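Tips From the Folding Room: Working Next to the New Arms
Posted 7/3/18

When the laundry service over in Dunville brought in its first pair of folding arms, I was one of the people who grumbled. I had folded team uniforms by hand at Grosport for 11 years and liked my corner, my radio and my pace. The arms came to our side of the business in September, and I've picked up a good many habits since then that I'm happy to pass along (some of them work just as well on your bed at home!).

Keep like with like, but don't fuss over it. I used to shake out and smooth every piece before it went anywhere. Now I drop a jersey and whatever goes with it in one small pile, with plenty of bare space all around. The arms do better with room on both sides, and so does my back, which no longer spends the whole shift bent over.

Pick a plain surface. Our old table had a flowered oilcloth I was fond of, and it had to go. Gray or tan is best under bright colors, and a cloth with a little texture keeps slick athletic fabric from sliding off while you turn around for the next one. 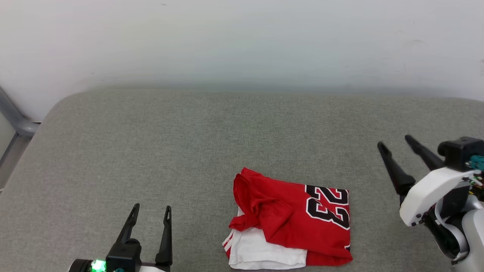 Red number 23 jersey and a white piece with red stripes, one gripper on either side.

Leave the number where you can see it. That goes for people too. If the number is up, I can match a jersey to its list from across the room, and I don't have to unfold anything to check.

Wipe the gripper fingers at the start of the shift. Lint builds up faster than you'd think -- I use a dry cotton rag, with the power off and the arms parked, and never a spray.

Ask for your share of the new work. This is the tip I'd underline. Folding used to be my whole day, and now it's mostly sorting, checking seams and mending, which I'd missed. We had to ask for the mending table, mind you, and for 10 minutes of paid time at shift change so that one crew can tell the next what has been snagging. If your shop is bringing in something similar, get those talks going early -- before the schedule is printed, if you can manage it.

Last, keep a hand-folding station set up. We fold delicate things there, and anything with loose beading or a pin left in it.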